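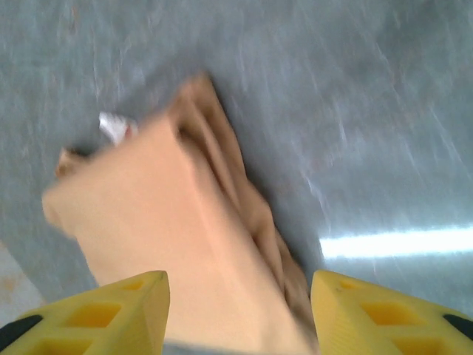
4. Picking Up and Folding the Paper Bags

Home | Guides | Moving In | Kitchen | Storage | Contact

12 January 2021
By Ulises Echeverría

By now you have finished Sections 1 through 3, the groceries are in the cupboards, and the floor is where the bags are. This section covers getting a brown paper bag off the floor, checking it, folding it flat, and putting it in the Catdale rack inside the pantry door. It applies to every unit in the Mukgate building. If you have the older Gultari rack (two wire loops and a hook that faces the wrong way), read 4.7 before you start or you will end up doing this twice.

A kraft paper bag looks simple. It has a front, a back, a bottom, and two gussets, the gussets being the pleated sides that let the bag open out into a box. Most of the work in this section is about the gussets. The front panel will generally lie down if asked. The gussets have opinions.

4.1 What you need

One flat surface, at least as wide as the bag is long. The floor will do.
One or more paper bags.
Two hands.
The Catdale rack, already mounted (see Section 2).
A damp cloth, for the floor and not for the bag.

NOTE: Plastic bags, foil-lined bags, and the stiff ones with rope handles that come from shoe stores do not go in the rack. They go in the drawer under the microwave, where they will live forever.

4.2 Picking up the bag

1. Look around the bag before you touch it. Receipts, napkins, and small scraps of paper like to work themselves under the top or bottom corners. Pull these out first. A receipt folded into a bag will be needed within the week.

2. Find the closed end. On a bag that has been lying flat for a while the bottom is folded up against one panel, and it can be hard to tell from the mouth at a glance. Run a thumb along both ends. The closed one will not let you in.

3. Take hold of the bag low on its body, one hand to a side, and lift straight up.

CAUTION: Do not drag the bag along the floor. Grit under the paper will mark the finish, and the finish is covered by your lease (page 27, the long paragraph).

4. Shake the bag once, mouth down, over the sink or the trash. Onion skins will come out. If something heavier comes out, congratulations, you had not finished Section 3.

4.3 Checking the bag

Not every bag deserves a place in the rack. Check for the following:

Grease. Hold the bag to a window. Any spot that lets the light through is grease, and it will spread to the bags on either side. Recycle the clean parts and throw out the rest.

Damp. A damp bag feels cool and a bit leathery. Stand it open on the counter overnight and decide in the morning. Never fold a damp bag, no matter how much it looks like it wants to be folded.

Splits. These start at the bottom corners. A split shorter than your thumbnail is allowed. Anything longer means the bag is now wrapping paper.

Crushed gussets. Very common, and no reason to reject a bag. One side gets leaned on, folds in places where it was never meant to fold, and pinches to a point at the end. See 4.4.

Turned corners. Also fine. Unroll the corner with your thumb and press it down. It will curl up again. Press it down again. After the third time you may consider the matter closed.

4.4 Straightening a crushed gusset

Skip this part if both sides of the bag are smooth. They won't be.

1. Open the bag fully and stand it up. If it refuses to stand, put a can of beans in it.

2. Put one hand inside, flat against the bad gusset, with the other hand flat against the outside. Slide both hands upward together from the bottom to the mouth. You are ironing, more or less, with no heat and poor results.

3. Repeat until the original center crease shows up again. This is the long crease running from top to bottom down the middle of the side. All the other creases are impostors and should be ignored.

4. At the pinched end, put two fingers into the point and spread them gently. Kraft paper will take a good deal of pushing along a fold and very little across one.

5. Take out the can of beans. (We mention it as a separate step after a letter from a tenant.)

CAUTION: Do not use a clothes iron. Jinfeng Feng in the leasing office has asked us to put this in every edition, and when you ask her why, she only points at the ceiling.

NOTE: A gusset that has been crushed and straightened will always look crushed and straightened. You are aiming for flat. Handsome is out of reach.

4.5 Folding

1. Lay the bag down with the smoother panel facing up and the closed end away from you.

2. Push both gussets inward along their center creases so that the sides tuck between the front and back panels. Press each one from the outside edge toward the middle.

3. Fold the bottom up flat against the panel it came with. There is a factory crease. Use it. People who invent their own crease here produce a bag that is thicker at one end, and a stack of those leans.

4. Smooth the front panel from the closed end to the mouth using the side of your hand. Air will come out with a small sigh.

5. Fold the bag in half once, mouth to bottom. Do not fold it in thirds. The rack was designed by Marinho for halves and the slot depth is not adjustable, although we have all tried.

6. Check the edges. If a bit of gusset pokes out along one side, open the bag to step 2 and tuck it again. If it pokes out a second time, turn that side toward the wall.

4.6 Loading the rack

1. Open the pantry door all the way. The rack is on the inside, at roughly shoulder height if the installer was standing up straight.

2. Slide the folded bag in from the top, fold side down. Open edges go up. If the open edges are down, the next bag will slide inside this one, and the one after that inside both, and in June you will pull out one bag and get the entire collection on your feet.

3. Push the new bag to the back so the oldest stays in front.

4. Close the door. It should latch with no pushing. If you need your hip, the rack is full.

NOTE: When the rack is full, it is full. Take out a handful from the front and put them to use: compost liners, book covers, something to drain fried things on, padding for the good glasses next time you move. The recycling room on the ground floor takes the rest, flattened, in the bin marked PAPER. The bin marked MIXED takes them as well but makes a fuss.

4.7 If you have the Gultari rack

The Gultari was fitted in the first units and was replaced for reasons that will be plain once you use it. It holds bags by the middle, over a wire, like towels.

1. Fold the bag as in 4.5, steps 1 through 4 only. Leave out the fold in half.

2. Hang the bag over the upper wire with the closed end to the front.

3. Swing the hook over the top. It faces left. Your door opens right. Persevere.

4. If the bag slides off, pick it up (4.2) and start again.

Tenants with a Gultari may request a Catdale from the office by quoting part number 933. There is a waiting list. It is not a fast one – bring a book.

4.8 Cleaning up the floor

Gray mottled floors hide crumbs very well, a quality you will enjoy until you walk on them in socks. After the bags are put away:

1. Sweep or vacuum the area, corners first.

2. Wipe with the damp cloth. Plain water is enough for smudges. For brownish marks add a drop of dish soap and leave it for a minute before wiping.

3. Pale scratches that go away when wet and come back when dry are in the surface coat. Wiping harder does nothing for them. Report them on the move-in sheet if you are still within your first month.

CAUTION: No scouring powder, no steel wool, no vinegar mixtures from the internet.

4.9 Common problems

The bag will not lie flat.
Usually there is something in it. Put your hand in and feel along the bottom fold. If the bag is empty, lay a heavy book on it and go do something else.

The bag tears when I open it.
It was glued at the gusset by a little squeeze-out at the factory. Open from the other side next time, slowly. Tape on the inside is acceptable. Tape on the outside catches on the rack.

The handles get in the way.
Fold them down inside the mouth before step 5. If one handle has come off, take off the other one too. A bag with a single handle will be trusted by somebody, once.

There is a smell.
It's the fish one. Check again.

My stack leans.
See 4.5, step 3.

The rack has come loose from the door.
Go back to Section 2 and compare the screws you used with the screws in the drawing. The office keeps spare long ones in a jar and will hand over four of them without comment.

Section 5, Jars and Their Lids, assumes that the pantry door closes.

Mukgate Tenant Guides | Questions: ask at the leasing office | Text copyright Mukgate | Back to top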